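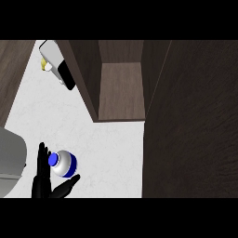 Simulation view from the open day demonstration: the robotic hand holding the white and blue container.

Open Day, Robotics Demonstration – Visitor Comments and Replies

Posted by: Hiltamcombe_Outreach (moderator)
April 11, 2018

The Hiltamcombe Robotics Laboratory wishes to thank all members of this board who attended the open day. As announced in March, this thread has been opened so that visitors may record their observations and put questions to the staff. Comments will be read by the demonstration team and by the office that plans the program for next year.

For those who were unable to attend, the household handling demonstration was held in the Dorden Room and was shown entirely in simulation. An operator worked from the front desk, and the view from the simulated robot was projected on the wall screen. The session lasted 45 minutes, including questions.

Members are asked to keep their remarks to the demonstration itself. Questions about admissions and employment should be sent to the main office.

----

Posted by: millrace_engineer

I attended the first session and would like to thank the laboratory for a well-organized afternoon. The staff answered every question put to them, including several that were not easy.

I do have one reservation. The printed program described the event as a "robot demonstration." A number of visitors near me expected a machine to be present in the room and were disappointed to find a projector. I believe the wording should be changed before the event is held again.

----

Posted by: Hiltamcombe_Outreach (moderator)

Thank you. The point about the program is accepted. The web page stated that the session would be simulated, but the printed sheet did not. Both will carry the same wording in the future.

----

Posted by: parent_of_3

I am writing as a visitor with no technical background. My children were quite content with the screen, and the youngest asked to go back in for the second session. What I found difficult was the viewpoint. We were looking down between pieces of dark furniture at a marble floor, and it took me a good while to understand where the robot was supposed to be standing. By the time I had worked it out, the operator had moved on to talking about fingers.

Would it be possible to have a second screen with a wider view of the room?

----

Posted by: bench_and_vise

I must respectfully disagree with the previous poster. The view from the robot was the most useful part of the session. An operator has to work with what the robot can see, and a wider view would have hidden how difficult the task is. I have sat through many demonstrations filmed from a flattering corner of the room, and I learned very little from them.

I would also disagree with millrace_engineer, though less strongly. A simulation can be stopped, and the operator did stop it on two occasions to answer questions from the floor. That cannot be done easily with a machine in motion and a room full of families.

----

Posted by: parent_of_3

I did not ask for the robot's view to be taken away. I asked for a second one beside it. Those of us at the back would have followed the talk better, and I do not see what the experts would have lost.

----

Posted by: bench_and_vise

That is fair. I read your message too quickly. A small plan of the room on a printed handout would serve the same purpose and would not draw attention away from the main screen.

----

Posted by: Usmani_Technical (staff)

I write on behalf of the Usmani group, which prepared the simulated room and the hand controls for the open day. Several visitors asked about the choice of object, and a fuller answer may be of interest to the board.

A rounded object is a demanding one for a hand of this kind. It offers no flat sides to press against, and a small error in the position of the thumb will cause it to turn or roll. A box is more forgiving. For that reason we ask new operators to begin with boxes and to move to rounded objects only when their supervisor agrees.

The approach is the stage we ask operators to take most slowly.

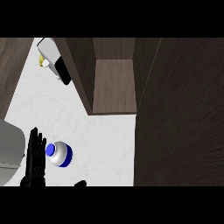 The fingers should be brought alongside the object before any attempt is made to close the hand. If the thumb closes too early, the object may be pushed across the floor, and the operator must then begin again from a new position. Operators who are used to game controllers often find this frustrating – they expect the hand to close around whatever is nearest. The software gives no such help. We considered adding it for the open day and decided that visitors should see the task as our operators know it.

Furniture adds a further difficulty. In a narrow space the operator must think about the arm as well as the hand, and a path that looks clear at floor level may not be clear for the elbow.

----

Posted by: millrace_engineer

That is a helpful explanation, and I wish it had been given at the start of the session. May I ask how contact is modeled? When an object is held between the fingers and the thumb, the result depends heavily on the friction values chosen. With generous values, almost any grasp will succeed on screen. I would be cautious about drawing conclusions from a simulated grasp unless those values have been checked against measurements.

----

Posted by: Usmani_Technical (staff)

The caution is justified. The friction values used at the open day were set for a clear demonstration and have not been checked against a physical hand. We would not present them as research results, and the speaker made a statement to that effect during the questions. Members who attended only the first part of the session may not have heard it.

----

Posted by: quietcorner

I attended the second session and did hear that statement. It was made very briefly. I would support placing it on the first slide.

I have a different concern, which is the sound in the Dorden Room. From the back rows the operator could hardly be heard whenever the door was open, and the door was open for much of the time. A microphone would be a modest expense. I would place this ahead of a second screen if only one of the two can be afforded.

----

Posted by: bench_and_vise

I agree on the microphone. I was in the third row and missed the answer to the question about training time. Could the staff repeat it?

----

Posted by: Usmani_Technical (staff)

The question was how long a new operator needs before working without a supervisor. The answer given was up to 3 weeks, with a daily practice period. Some operators need much less. Prior experience with machinery appears to help more than prior experience with computers, although we have not studied this formally.

----

Posted by: parent_of_3

My eldest would like to know whether visitors will be allowed to try the controls next year. There was a line of children at the desk after the talk who were told that they could not.

----

Posted by: Hiltamcombe_Outreach (moderator)

This was requested by many visitors. A supervised station is under discussion with our colleagues at Bilden, who have run a similar activity for school groups. It would require a separate desk and 2 additional members of staff, and no commitment can be made at this stage.

The following requests have been passed to the planning office:

Matching descriptions in the printed program and on the web page
A microphone for the operator
A handout showing the layout of the simulated room
A statement on friction values on the first slide
A supervised station for visitors

The request for a second screen has been recorded separately, as members did not agree on it.

----

Posted by: millrace_engineer

Thank you for the prompt response. I would still ask that a physical hand be shown next year, even if it is switched off and placed on a table. Visitors would gain a better sense of its size than they can from any screen.

----

Posted by: bench_and_vise

On that I have no objection at all – provided the simulation stays in the program.

----

Posted by: Hiltamcombe_Outreach (moderator)

Both remarks have been added to the record. The thread will remain open until the end of the month for members who have not yet commented.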